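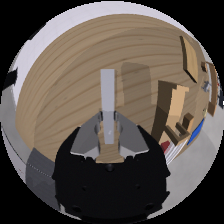

Planner news, quick one before the train. The new grasp stack is in. Merged last night, tagged Vida 2, and the Vustbridge cell in sim has been running on it ever since. Short version: better at long thin parts, worse at starting up, docs not done yet. Sorry.

What changed. The old planner treated whatever was in the fingers as a point. Fine for cubes. Useless for anything that sticks out, becuase the arm would happily swing a long part through whatever stood next to it. Now the held part gets bolted on to the collision model the moment the fingers report closed, and stays there until release. Sounds obvious. Took us since December.

The wrist view is now fisheye only. We dropped the flattened version altogether, so the pose estimator works on the bent picture directly and we stop throwing away the edges. Straight edges aren't straight in there any more, so if your own code looks for lines in the wrist feed it will break. Use the lens model in the tooling folder. Please don't write another one, we have enough.

Numbers, for those who asked. 925 pick attempts in the overnight batch, 815 good. Nearly all the misses were long parts taken too close to one end, where the estimator gets the angle wrong and the planner trusts it. Elsa Engström has a patch that asks for a second look from the overhead view before commiting to a move. Not merged. Needs a review from someone at Jerwood who isn't me. 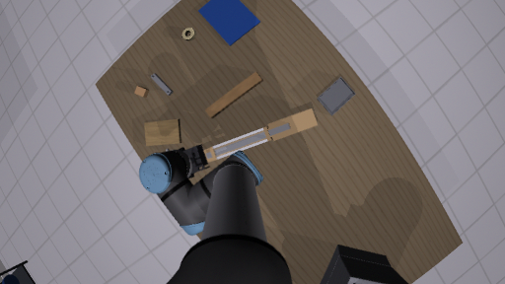

The overhead view has its own trouble, mainly shadows. Brown part on brown table, soft shadow alongside, and the segmenter draws one fat blob round the lot. We've turned shadow softness into a random setting per run so it can't learn one look. Helps a bit. Wood grain still fools it, more textures coming from the Sudville lot.

Other bits:

Start-up is slow, the collision meshes get rebuilt every time. Caching is next on my list.

Config files from Vida 1 won't load. There's a convert script, run it once, keep a copy of the old file.

Replan limit is now 5 tries, then it stops and logs. It used to go on for ever, as whoever left it running over the holidays will remember.

Gripper force still isn't in the log. I know. The field's there, it just says zero.

If you get a run where the arm freezes halfway with no error, send me the seed and the log, not a screen grab. I can't replay a screen grab. Next update when the cache is in.

Comments (4)

gantry_pete
Convert script ate my tool offsets. All of them set to zero. Had a copy, luckily.

Elsa Engström
Pete, pull again, fixed this morning. It was reading the old units. And the patch is up for review if anybody has an hour, it's not a long one.

mossbank
Does the second look cost much time? We're already tight on the cycle at our end.

Elsa Engström
Depends where the arm is. If it's blocking the overhead view it has to back off first and that's the slow part. You can switch it off for short parts.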